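Palura – journée portes ouvertes, jeu de données de démonstration

LISEZ-MOI, version décembre 2020

Résumé

Ce dépôt contient les enregistrements faits pendant la journée portes ouvertes de l'atelier Villa, en juin. Les visiteurs pouvaient piloter un bras robotisé imprimé en 3D et lui faire prendre puis déposer un petit objet sur une table. Chaque essai a été enregistré, réussi ou non. Le jeu sert surtout à l'apprentissage par imitation et à la comparaison entre opérateurs débutants et opérateurs entraînés.

Contenu

Le jeu compte 3,671 épisodes (la virgule est un séparateur de milliers, comme dans les fichiers d'index). Un épisode correspond à un seul essai, du moment où l'opérateur prend la main jusqu'au retour du bras en position d'attente.

episodes/ – un dossier par essai
index.csv – identifiant, poste, type d'opérateur, tâche, résultat
calibration/ – paramètres des articulations, un fichier par poste
notes/ – remarques saisies par les encadrants, non relues

Chaque dossier d'épisode contient la vidéo, les positions articulaires, les commandes envoyées et l'ouverture de la pince. Les séquences de plus de 2,000 pas de temps ont été coupées en deux et portent le suffixe _a ou _b. Pensez à les regrouper avant de séparer entraînement et test.

Déroulement de la visite

Les groupes passaient d'abord par la salle Lucero pour une présentation du matériel, puis par les postes de manipulation. Il y avait 5 postes. Chaque visiteur disposait d'un essai libre, non enregistré, suivi des essais retenus dans le jeu. Les encadrants faisaient eux-mêmes une série au début et à la fin de chaque passage – ces épisodes sont marqués « expert » dans l'index.

Les visiteurs ont signé une autorisation d'enregistrement avant de prendre les commandes. Aucun nom n'a été conservé.

Tâches

prise_bol : saisir un petit objet posé dans un bol et le déposer sur le tapis.
depot_bol : l'inverse, du tapis vers le bol.
deplacement_bol : pousser le bol vide sans le renverser.

La tâche prise_bol est la plus représentée et aussi celle qui a donné le plus d'échecs chez les débutants. Le bord du bol gêne l'approche de la pince quand elle arrive trop à plat. Une descente presque verticale passe mieux.

Poste de manipulation

Le bras se monte au coin arrière gauche de la table, l'espace de travail étant couvert par un grand tapis noir. La pince a deux doigts effilés. Sur prise_bol, l'objet est un petit cube brun, dans un bol rond à intérieur blanc et bande extérieure bleu marine.

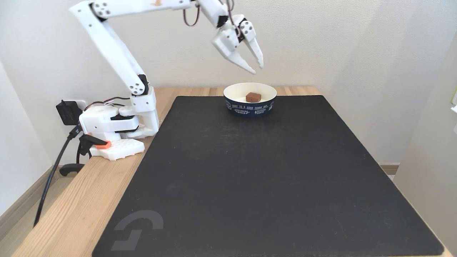 Limites connues

La fréquence d'acquisition n'est pas constante sur le poste 3. Les horodatages sont justes, il vaut mieux s'y fier qu'au numéro de pas.

Dans 40 épisodes, la colonne « résultat » est vide. Nous n'avons pas cherché à la compléter après coup.

Les tapis n'ont pas été nettoyés entre les groupes, et un modèle entraîné sur un seul poste peut s'appuyer sur les traces du fond. Mélangez les postes.

Lecture des fichiers

Les épisodes se lisent avec Wovo, l'outil de visualisation interne, ou avec n'importe quel lecteur CSV pour les données articulaires. Les angles sont en degrés, l'ouverture de la pince va de 0 (fermée) à 1 (ouverte).

Utilisation

Recherche et enseignement, avec mention du projet Palura. Pour un autre usage, ouvrir un ticket dans le dépôt. Les demandes de retrait d'un épisode passent par le même canal, en indiquant l'identifiant remis au visiteur à la fin de son passage.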